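Taking on a first big order in a small sewing workshop: how do I price it without going under?

Small Makers and Manufacturers Help Board > Costing and Quoting

Felista Mugo
Posted 9 October 2024

Hello all, I've been reading this board for ages and finally plucked up the courage to write something, so please forgive me if it rambles a bit.

I run a little workshop in Lovivthorpe. We cut and sew padded goods, mostly covers, cases and kitchen bits, and until now it has all been short runs for local shops and one very loyal garden centre. Last week a distributor called Prevex asked me to quote for 3,357 pieces of one padded cover in a single colour. It's an odd number, I know, but that is what their stores have asked for when you add them all up, and they won't round it. For us this is enormous. I was thrilled for an evening and then I sat down with the calculator and got rather frightened.

They want payment terms of 70 days, and they want it delivered by the end of April. My fabric supplier, Langat, wants paying within 15 days, which has never mattered before as the sums were small. I also don't know whether to give Prevex a lower price per piece just because they're buying more. Everybody seems to expect it, but my machinists aren't going to sew any faster because the order's bigger (I wish they would!). 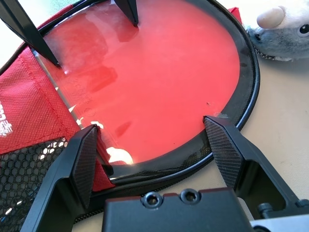

What I've worked out so far

I timed a batch and took the average per cover, then added thread, wadding, fabric and zips, then a bit for the rent and the electric. On top of that I put my usual margin. The price comes out higher than I think they're hoping for. I haven't put in anything for my own time because I've never known how to.

So really I'm asking whether I should come down on price, whether I can push back on the terms without looking like an amateur, and what I've forgotten. Any advice very gratefully received, even if it's "don't do it".

Sisau Sewing Room

Hello Felista, and well done on getting asked in the first place. We went through something very like this when we moved from the kitchen table to a proper unit, and I made nearly every mistake going, so let me try and save you a few.

First of all, please put your own time in. You'll be chasing fabric, checking work, answering Prevex's emails and driving to the carrier, and if none of that is in the price then you are giving it away. I keep a notebook by the cutting table for a fortnight whenever things change and write down the hours I spend on anything that isn't sewing. It's always more than I'd have guessed. Take those hours, pay yourself a proper wage for them and spread the total across the pieces.

On the discount, I'd only give back what you really save. You may get the fabric cheaper by the full roll, and you'll waste less in cutting if you can lay it up deeper. Ask Langat for a price on the whole quantity before you quote anything. If it saves you a bit per cover, share some of that with Prevex and tell them that's what you've done. Buyers are quite used to it.
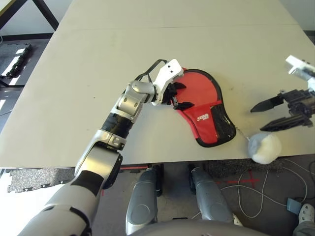

Your timings are the part I'd go over again, if you can bear it. An average from one batch is usually an average from your best machinist on a good morning, and it leaves out the changeovers, the unpicking and the cup of tea. Time each operation on its own, with different people doing it. Take a red oven glove like that one, with black piping all the way round the edge and a textured panel let into the lower part. On paper it's a simple mitten, and then you find the piping round the thumb takes longer than the rest of the outside put together, and the little label on the front has to go on before you close anything up. If you'd timed it as one lump you would never know where the minutes went, and you couldn't offer the buyer a cheaper version either. When we were asked to come down on price once, we kept our margin and offered a plain bound edge, and they took it quite happily.

As for the terms, do ask! Ring them up, be friendly, and say that for an order this size you'd need a deposit to cover materials, with the balance at 34 days from each delivery. Which brings me to splitting it up. Suggest several deliveries and invoice each one as it goes out. They get some stock early and you aren't holding your breath until summer. It might also be worth talking to Langat about longer credit just for this job. They'll want the order too, remember.

Do get the agreed sample signed and keep one back in a bag with the date on. We didn't, and had a very long conversation about a shade of grey.

Threadbare_Tom

Agree with most of the above. Put spoilage in as well. And check who pays the carriage, as our first large quote didn't mention it and the customer assumed we did.

Wouldn't touch it on their terms. If they won't pay a deposit, offer them a smaller first order and see how they pay. 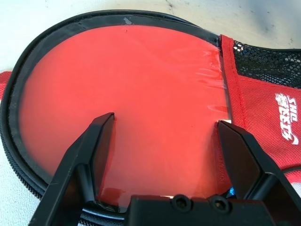
Red bat in a zipped case, clear film on the rubber

Also zips. You said the covers have zips, so order extra from the same lot at the start. We ran short near the end of a run of cases and the next lot was a slightly different black, so we ended up unpicking a whole day's work to keep the cartons matching.

Felista Mugo

Thank you both so much, I've read these over twice with a pot of tea. I hadn't thought of splitting the deliveries at all, and I certainly hadn't thought about carriage. I'm going to retime everything properly, with Tom's spoilage added in, and then ring Langat before I go back to Prevex.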